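# Jelside Community Workshop – October walk-round, checklist and comments

Walked by Ivana Iturra, Friday, starting in the yard and finishing at the back stairs. Ticks are for things that passed on the day, crosses need doing before the next open evening.

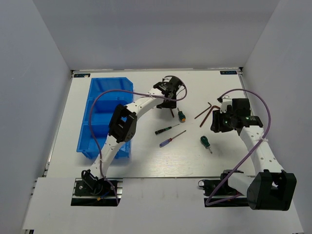 I love this walk-round. You get to open every cupboard and have a good nose about, and this time there was plenty to be pleased with. Comments are longer than the form allows, so I've typed them up here and pinned the short version by the kettle.

## 1. Yard and way in

- [x] Gate opens fully and stays open on its hook
- [x] Ramp clear, handrail firm
- [ ] Outside light comes on at dusk

The ramp is brilliant now. The new grip strip goes right to the bottom and doesn't lift at the corners. The light is still sulking. I swapped the bulb and it made no difference, so it's the sensor or the wiring, and that's a job for the electrician. Until then, please use the side lamp on open evenings (switch is inside the door, left, above the coats).

## 2. Fire exits and extinguishers

- [x] Front exit clear
- [ ] Back exit clear
- [x] Exit signs lit
- [x] Extinguishers in place, pins in, gauges in the green
- [x] Fire blanket in the kitchen

Extinguisher tag 312 had slipped behind its bracket, so I had to take it down to read it. It's in date and back on the wall with the tag facing out. The back exit failed on a stack of chair frames waiting for new seats. They're lovely frames and I can't wait to see them finished, but they can't live there. I've moved them under the stairs for now, and that isn't a proper home either (see section 7).

## 3. Electrics

- [x] Sockets undamaged
- [x] Test labels in date
- [ ] Extension leads fully unwound in use
- [x] Main switch reachable and labelled

Two leads were running off the reel while still wound up. They get warm like that, so pull the whole lot out even if you only need a metre. Lead 819 has a nick in the outer sleeve near the plug. I've cut the plug off so it can't sneak back into use, and the rest is in the scrap tub.

## 4. Woodwork room

- [x] Guards on bandsaw and pillar drill
- [x] Stop buttons tested, all machines
- [x] Dust bag emptied
- [ ] Push sticks by the saw

Every stop button worked first go – hooray! The Birkitz drill has a much nicer feel since its belt was changed, and the guard drops down by itself again. The push sticks had wandered off. I found one in the glue cupboard and none of the others, so I'll make a few more this weekend and paint the ends yellow.

Please sweep, don't blow. The air line puts fine dust in the air and it hangs about for ages.

## 5. Hand tools and benches

- [x] Handles sound, no loose heads
- [x] Blades covered when put away
- [x] Bench vices greased and fixed down
- [ ] Files have handles

Really good this time. The chisels were sharp, covered and in the right order, which made my morning. There were two files without handles in the drawer by the window. A bare tang can go straight into your palm, so they're in the mending tray until somebody fits them up. Spare handles are in the Quiroga tin.

## 6. Glues, paints and finishes

- [x] Metal cupboard locked
- [x] Lids on, labels readable
- [ ] Oily rags in the lidded bin
- [x] Gloves in small, medium and large

One jam jar had no label. I don't know what was in it, and it has gone in the box for the council's hazardous waste collection. Rags with linseed oil on them can heat up and catch fire by themselves if they're left in a heap, and there was a heap on the radiator. Lay them flat outside to dry or put them in the lidded bin with water. This is the one I'd most like everyone to remember.

The Plellent shelf is tidy, with the oldest tins at the front. Thank you to whoever did that!

## 7. Storage and stairs

- [x] Heavy things on low shelves
- [ ] Under-stairs space clear
- [x] Stair edges marked
- [x] Step stool feet in good order

The timber rack is marked for 80 kg a shelf and the top one looked close to it, so I've shifted the oak down to the bottom. The chair frames need to be out from under the stairs before the next open evening. If you have a dry garage and a kind heart, put your name on the sheet.

## 8. First aid

- [x] Box full and in date
- [x] Eyewash sealed
- [x] Accident book in its place
- [ ] Plasters restocked in woodwork

Only the blue plasters were low. I've ordered more, and there are some in the kitchen box meanwhile.

## Still to do

| Job | Who |
|---|---|
| Outside light | Electrician, booked |
| Push sticks | Ivana |
| File handles | Anyone at the repair evening |
| Chair frames | Needs a name |
| Plasters | Ordered |

Signed: I. Iturra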